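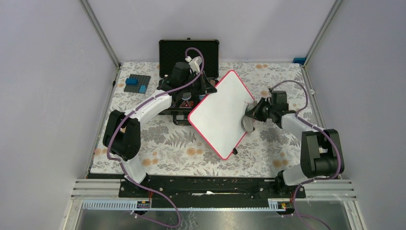 Packing a small framed whiteboard in a foam-lined hard case – bad idea?

Posted by Govel

I run a little after-school building club out of our town library and I carry everything in and out myself, so this matters to my back as much as anything. My kit is one hard case with textured foam in the lid, some gear that lives in the bottom of it, a gray building baseplate, a bunch of blue toy bricks, a small whiteboard with a bright reddish-pink frame, and the tablecloth.

Up to now the whiteboard has ridden in a tote bag on my shoulder, and the corners are getting beat up. What I'd like is to lay it flat on top of the gear in the case and close the lid on it. I tried it once in August and it shut fine, but when I got to the library there was a faint waffle pattern on the writing side where the foam had pressed on it. It wiped off mostly. There's still a ghost of it in one corner if you catch the light.

So is foam going to ruin the surface if I do this every week? Should the writing side go up or down? And does anybody have a decent way to carry a baseplate with bricks already on it? The kids hate when I pull their starter bricks off, and I hate it too, because then I have to remember where they went. The drive is 20 minutes, with one really bad railroad crossing.

Posted by Clyde Marchetti

I hauled a demo kit to craft fairs for years, so I've made most of these mistakes already.

The foam probably isn't hurting the board by itself, but leftover marker plus pressure plus a warm car is a rotten combination. The ink gets pushed around and it sets. Wipe the board completely clean before it goes in (I mean with a damp cloth, not the heel of your hand, which is what I did for ages) and let it dry all the way. Then put something smooth between the board and the lid. I used an old pillowcase. Slide the board in, fold the open end under, done! It also keeps the frame from scuffing whatever is underneath.

Writing side up, if what you've got in the bottom has any hard edges or knobs on it. Foam marks wipe off and scratches don't. I had a board that went face down on a power supply for one trip and after that it never erased clean in that spot again.

One thing I'd check is how hard you have to push to close the lid. If you're leaning on it, the board is too thick for the space and you're loading the latches and the hinge. Mine was over by maybe the thickness of a pencil and I cracked a latch. You want it to close with one hand. If it won't, leave the board out and get a padded sleeve for it. A laptop sleeve works if your board is small enough, and the thrift store near me always has a pile of them for 5 dollars or less.

For that ghost in the corner, scribble over it with a fresh dry erase marker and wipe right away. Sounds backward but it lifts the old stuff. If it's a real dent and you can feel it with a fingernail, you're stuck with it.

Posted by Jayawardena_K

pizza box for the baseplate. I'm serious, get a clean one from the shop, plate goes in the bottom, roll up a couple of socks and tuck them along the sides so it doesn't slide. bricks stay put as long as nothing pushes on them sideways. keep it flat on the floor of the car and not on the seat

Posted by Ciminik

I'll second the pillowcase, except you already own a tablecloth! Fold it into a rectangle the size of the board and lay that on top before you close the lid. That's one less thing to carry. Shake it out first though, any grit in there will scratch worse than the foam ever would. I did this with a flowered one all last winter and the only trouble was it came out with creases, so the bricks wobbled along the folds until I learned to put the baseplate down first and pull the cloth tight around it.

I don't agree about the pizza box. Mine went soft on the bottom by the third week. I moved to a cookie sheet with a rim and a piece of that rubbery shelf liner, and the plate doesn't budge.

Posted by Govel

Thank you all! Marker trick took the ghost right out, I was amazed. The lid closes one-handed with the board in a pillowcase, writing side up, so I'm going with that and keeping the tablecloth in the tote for now. Will try the cookie sheet over the railroad crossing next time and report back – I have a pizza box too, so I may as well test both.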